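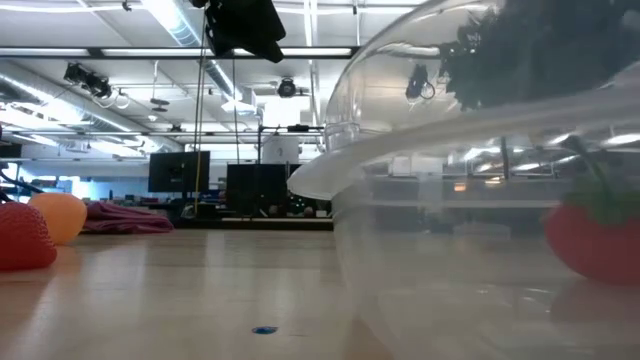
Toy produce and a clear domed container on a light wood tabletop.

Grokby Tabletop Cell: what to order and what to plan for

The Grokby Tabletop Cell is a single-arm pick-and-place station from Skostari for light items: toy or real produce, small packs, folded cloth. It ships as a base kit with optional add-ons. Most buyers order it for handling trials, classroom work or as a first step before a full packing line.

Base kit

Arm with controller and power supply
Two-finger gripper with soft pads
One fixed camera and mounting post
Clamp set for tabletops up to 67 mm thick
Mumano control software, single-seat license
Cable pack

The table, monitors and test objects are not included. Any rigid table will do if it doesn't rock when the arm stops. Add a cross brace to folding tables or pick something else.

Choosing test objects

Buy your test set before you settle on grippers. Round, smooth pieces roll when they are touched off center. Textured pieces such as a strawberry grip better but vary more in shape. Cloth needs its own trial, and a gripper that does well on fruit may only pinch the top layer.

Clear plastic containers deserve a line in the plan. Depth cameras often read through the wall or lose the rim, and domed lids add reflections. If your finished job uses clear packaging, test with that same packaging. An opaque tub of the same size will give you results you can't carry over.

Lighting and surface

Glossy tabletops reflect overhead fixtures, and the streaks move when you shift the camera. A matte mat (part MB-28, sold under our Mabula line) covers the standard work area. Blinds are worth budgeting for if the camera faces a window. Rooms with mixed ceiling lights and spotlights should have the camera calibrated with the same lights on that you will use every day.

Budget notes

Installation takes roughly 2 days for one cell, including calibration. Plan for these items outside the base price:

Second camera, recommended for bins and lidded containers
Spare gripper pads
Mabula mat
Guarding, if your site assessment calls for it
Additional Mumano seats
Freight and unpacking

Pads are the only part most sites replace in the first year. Order a spare set with the cell, as they ship separately otherwise and freight costs more than the pads.

Site checklist

Grounded outlet within reach of the controller
Wired network port for the control PC
Clear space above the table for the full reach of the arm
Overhead cables tied back out of that space
Room for a monitor outside the arm's reach

Quotes and lead times

Send your table size, a list of the objects you want to handle and a photo of the room. Quotes go out by Friday for requests received earlier in the week. Orders placed before the end of January ship at the current price list. Leasing is available on two or more cells.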